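Gerkutau hand-held gripper trial, progress note to Birhane
January 14, 2023

Quick one, full numbers follow when the logs are cleaned up. Pad comparison on track. 200 cloth grasps logged in December with the wrapped pads, Jerlow pads next. Wrap is fraying at the lower inner edge, both fingers, so re-wrapping before the next block. Pivots fine, no play that we can feel.

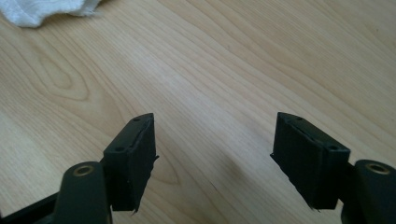

Will the fraying hold up the Jerlow comparison?
Re-wrapping takes 15 minutes a pair and we have tape in stock, so the schedule stays as is.

Spending: $700 on pads and screws, $3178 left. Prollar controller still on back order, using the old one untill it comes. Need a decision from you on the second wrist camera, otherwise we go with one.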